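Okiron publishes its bench rules for two-armed robots, free for anyone to use

By Heike Lenz, Okiron

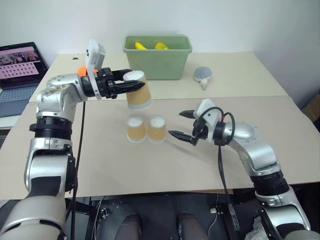 I've been wanting to write this one since September, when we started cleaning up the pile of notes, stickers and half-remembered habits that passed for rules in our robot lab. As of this week they're one document, they're called the Drutness Rules, and you can have them for nothing (please take them!).

The whole thing is 30 pages, and a good chunk of that is forms you can print. It covers people working next to two-armed robots on ordinary tabletop jobs – stacking cups, sorting small objects into bins, that kind of thing. We wrote it to sit underneath the formal safety standards you already have to follow. It doesn't replace any of them, and it won't get you out of a risk assessment. What it does is tell a new person what to do at nine in the morning when they walk up to the table.

There are 6 chapters. The one I care about most is on cables, and yes, I know how that sounds. We went back through 634 shift notes before we wrote a word, and 406 of them mentioned a cable: snagged, rubbed, pulled loose, or just in the way of somebody's foot. I would have bet good money on grippers. So the cable chapter got longer and longer, and it now says that every wrist cable gets checked by hand through the arm's full reach before the first run, with the power off, and again whenever somebody changes a camera mount.

The gripper chapter is shorter. Soft or light objects first, always. Paper cups are great for this, because a crushed cup costs you nothing and tells you straight away that your grip force is too high. Only one arm moves into the shared middle area at a time until both arms have done the task separately without a stop. Hands stay off the table while the arms are live, and resetting the objects counts as hands on the table (this was our longest argument by far).

"People wanted an exception for quick resets," says Wellington Medeiros, who ran the drafting with me. "I wanted one too, to be fair. Then we tried to write down what quick meant and gave up."

We also had outside help. Ute Görtz and Shewit Mersha at Asness tried the draft on their own benches and sent it back covered in comments, most of them about our wording. The start-of-shift checklist used to run to three pages. It's one page now, and that's their doing. Weidemann has agreed to use the rules in its training courses, and I'm really happy about that – new operators are exactly who I had in mind.

The Drutness Rules are available from Okiron in English and German. You can copy them, change them and put your own name on the cover, as long as you keep the version number so we can all tell which text we're talking about. Comments on the first version are open now, and Anneliese Gerlach is collecting them for the next one. She'd especially like to hear from small labs with only one bench.

Press contact: Heike Lenz, Okiron press office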